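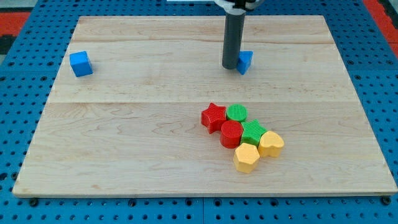 Page 129

Section 7. Recording a Floor Vote in Pelldale

Use this section when the council or legislature calls a vote and the clerk's office has opened the roll. Only a user with the Clerk or Deputy Clerk role can record votes. Observers can watch the tally but can't change it.

1. Sign in and open the Session tab.

2. Select the bill number from the day's calendar. If the bill was amended on the floor, choose the version marked "As Amended."

3. Check the quorum line at the top of the roll. It turns green when enough members are marked present.

4. Select Open Roll. Members voting from their desks appear as their votes come in.

5. Enter voice responses by hand – Yes, No, Abstain or Excused.

6. Read the tally back to the presiding officer, then select Close Roll.

CAUTION: A closed roll can't be reopened from the Session tab. To correct a vote, file a Journal Correction (Section 9) before the session adjourns.

Note: Pairs and proxy votes are turned off by default. Ask your administrator to turn them on under Chamber Rules.

Note: The vote explanation field holds 500 characters. Longer statements, up to 3,000 characters, go in the Journal Attachment field.

7. Select Publish to send the result to the public page. Party and district totals are added automatically.

If the screen shows error 579, the bill is still assigned to a committee. Discharge it first, then go back to step 2.

Revised April 6, 2022. Section editor: Agnes Lennox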